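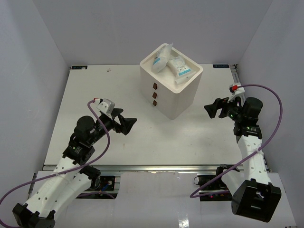
Cikar tray-top box in off-white, shown with two packages in the top tray.

Cikar Tray-Top Box

The Cikar is a tall box for a table, a counter or a wide shelf. The top is recessed to make a tray, with a smooth raised rim all the way around it. Use the tray for the things you reach for most and would otherwise leave lying on the table: packets, wipes, small bags of supplies, the mail.

We have sold the Cikar for long enough to know where it ends up. Most go to front desks, craft rooms and kitchen counters. A good number go to clinics and school offices, usually two or three at a time.

The tray

The tray is open and has no dividers. Soft packages can lie flat in it, lean against the rim or do a bit of both, and a longer packet can stick up past the edge. If you like to see labels from across the room, stand the packet against the back and leave the front of the tray clear. Flat items are easiest to pick up when they are not stacked more than two deep.

The rim keeps things from sliding off when you turn the box. It is not a handle. To move the Cikar, empty the tray first, put both hands around the body low down, and lift. Please don't carry it by the rim — we have replaced a few that were dropped this way, and we no longer cover that under the guarantee.

The tray is meant for dry goods and closed packages. It will put up with a small spill if you wipe it promptly, but it should not be used for potted plants or open drinks.

Corners and knobs

The upright corners are rounded. You notice it most on a narrow counter, where people brush past with sleeves and bag straps. The box can sit square to the wall or be turned with a corner toward you, which is how several of our customers keep it on a round table.

Three small brown knobs run down one face in a column. The neighboring face is plain, so you can decide whether the knobs look out into the room or off to the side. If you plan to put labels or a sign on the box, use the plain face. Low-tack tape is fine. Strong mounting tape may mark the finish when it comes off.

Spare knobs are sold singly. Order by position (top, middle or bottom) and we will send the right one. Tighten by hand only.

Sizes and weight

Height: 300 mm
Footprint: 200 mm by 200 mm
Weight, empty: 1590 g
Color: off-white
Knobs: brown

The measurements are for the body and rim. Leave a little extra space on the knob side if the box will stand beside a wall or another piece of equipment, and check the height under any shelf or cabinet, allowing room for your hand to get into the tray.

Where to put it

A level surface is best. The Cikar is tall for its footprint, so on a wobbly table it should go near the middle. Keep it away from stove tops, radiators and heat lamps. It can stand in daylight, but the off-white will keep its color longer out of direct sun.

Do not stack one Cikar on another. The tray is not shaped to hold the base of a second box. For a taller arrangement, look at the Hornance shelf frame, which holds two side by side and one below.

Cleaning

Wipe with a soft damp cloth and a drop of dish soap, then dry. Crumbs and paper dust collect where the tray floor meets the rim, and a dry paintbrush gets them out quickly. Do not use scouring pads, bleach or anything sold for ovens. Do not put the box in a dishwasher or soak it in a sink.

What customers ask

Does it need assembly? No. It comes ready to use, with the knobs already fitted. Remove the paper sleeve and the card insert from the tray.

Is there a lid? No. A lid was tried on an early version and people left it off, so it was dropped.

Is it the same box as the Toledo? The Toledo is lower and wider, with a flat top and no tray. The two are close in color and look fine next to each other, but the knobs are not interchangeable.

Can I get it in other colors? Single boxes are off-white only. For orders of 100 or more we can quote for another color; Lucinda Park handles these and will want a sample or a color reference before she prices the job.

Ordering and returns

The Cikar is made for us by Brumero and packed one to a carton. Orders placed before noon go out the same day. We do not ship on Saturday, though the shop counter is open that morning and you are welcome to come and look at one before you buy.

Unused boxes can be returned in the original carton. Please keep the card insert, as it protects the rim in transit. If your box arrives damaged, keep the packaging and write to Candela Benítez in customer service with your order number. She will arrange either a replacement or a refund, whichever you prefer.

Sign up for our newsletter to hear about new stock and seasonal offers. You can unsubscribe at any time.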